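6 Recording and replaying demonstrations

This section covers the Groltcombe recorder, the alignment tool and the replay checker. It assumes that the controller software has been installed as described in section 4 and that both hand units have passed the tracking test in section 5. Planner settings are dealt with in section 7.

6.1 Before you start

The recorder runs as a service on the host computer. It takes three inputs: the head camera, the left hand unit and the right hand unit. Each input is written to its own stream, and the streams are joined only when the session is closed. A session that has not been closed can't be opened in the alignment tool.

Check the following:

1. Both hand units are connected by cable to the host. The recorder does not accept a hand unit over the wireless link.
2. The status page shows all three inputs as READY. An input shown as STALE is connected but has sent no data in the last 2 seconds.
3. The session disk has over 30 GB free.
4. The profile named at the top of the status page is the one you intend to use. The profile sets the frame rate, the workspace limits and the names of the objects that the perception module will look for.

Note: Profiles made with Zandness 1.x will load, but their workspace limits are read in the old units. Open the profile in the editor and save it once before use.

CAUTION: Do not unplug a hand unit while the recorder is running. The stream file may be left without an index, and repair by hand is slow.

6.2 Setting the workspace

The workspace is a box fixed to the table top. The planner will not place a grasp point outside it, and the replay checker will mark any recorded grasp that falls outside it.

1. Open Workspace from the Tools menu.
2. Choose Find plane. The perception module fits a flat surface to the current head camera view and shows it in green.
3. If the plane has been fitted to the floor, choose Next plane until the table top is shown. This is common when the operator is looking down steeply.
4. Drag the four corner handles so that they lie just inside the edges of the table.
5. Set the height of the box. The default suits bowls, dishes and small containers. Raise it for anything taller.
6. Choose Save to profile.

Note: Tables with rounded corners give a slightly larger box than the real surface. Bring the handles in by hand; the tool does not do this for you.

6.3 Recording a session

Each session is made up of takes. A take should contain one task from start to finish, with the hands in view at both ends. Short takes are easier to align and can be thrown away without losing much work.

1. Put the objects in their starting places.
2. Hold one unit in each hand and look at the middle of the table.
3. Press and hold both triggers until the host gives a single tone. The recorder is now armed.
4. Release both triggers. Recording starts on release.
5. Keep both units inside the head camera view while the tracker settles. The status page changes from SETTLING to TRACKING.
6. Carry out the task at an even speed.
7. Bring both units back to the near side of the table and hold them still.
8. Press both triggers again until the double tone is heard. 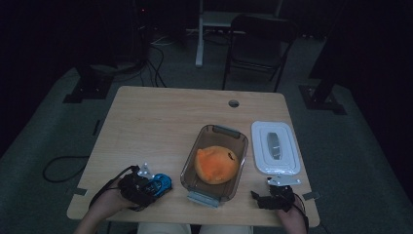
The take is given the next free number and appears in the list with a coloured bar for each stream. A full bar means that no samples were lost. Gaps are drawn to scale, and moving the pointer over one shows its length and the first sample number after it.

If the list shows a take with one bar missing, the input was READY when the recorder was armed but stopped before the first sample was written. Delete the take and restart the service with:

gakdale-rec restart --keep-session

Without the --keep-session option the open session is closed and a new one is begun.

Note: Clear and smoky glass is poorly handled by the depth step. The perception module will often report the surface beneath a glass dish in place of the dish itself. Set the object type to TRANSPARENT in the profile, which makes the module use the outline from the colour image and ignore depth within it.

Note: Soft objects change shape in the grip. Set these to DEFORMABLE so that the replay checker compares the centre only.

6.4 Aligning the streams

The clocks in the hand units drift against the clock in the host. Alignment corrects this by matching hand motion seen by the camera with motion reported by the units themselves.

1. Close the session.
2. Run:

gakdale-align SESSION --profile PROFILE

3. Wait for the summary. One line is printed per take, with the offset for the left unit, the offset for the right unit and a residual.
4. Look at any take with a residual above 8 ms. Values below this need no action.

A high residual on one side only usually means that the unit was hidden from the camera for part of the take. Run the tool again on that take with --window and give a stretch in which both units can be seen. A high residual on both sides points to dropped camera frames, and the take should be recorded again.

Note: Alignment writes a new file beside the original streams and does not change them. It may be repeated as often as needed.

6.5 Checking a replay

The replay checker drives a simulated pair of arms through the aligned take. It tests reach, joint speed and contact between the arms. No command is sent to real hardware in this mode.

1. Open the aligned take.
2. Select the arm model. The Vasilakis model is loaded by default.
3. Choose Check. Progress is shown along the time line.
4. Step through the marks. Red marks are faults and stop the take from being exported. Amber marks are warnings.

The faults seen most often are:

REACH — the wrist passes beyond the arm's working range. Move the simulated base closer to the table in the profile, or record the take again nearer the middle.

SPEED — a joint would have to move faster than its limit. Apply Slow to fit, which stretches the affected part of the take and leaves the rest alone.

CROSS — the two arms would touch. There is no automatic repair for this fault.

GRIP — the trigger value changed but no object was found between the fingers. Check the object names in the profile first.

CAUTION: A take that passes the checker has been tested against the model only. Fixtures, cables and furniture that are not in the model are not tested. Follow section 9 before running any exported take on real arms.

6.6 Exporting

Choose Export from the Session menu, or run gakdale-export. Takes with red marks are skipped and listed in skipped.txt. The export service listens on port 986 by default; change this in the host settings if the port is already taken.

Exported takes carry the profile name and its revision number. If the profile is edited later, the planner will refuse the older takes until they have been passed through the replay checker again.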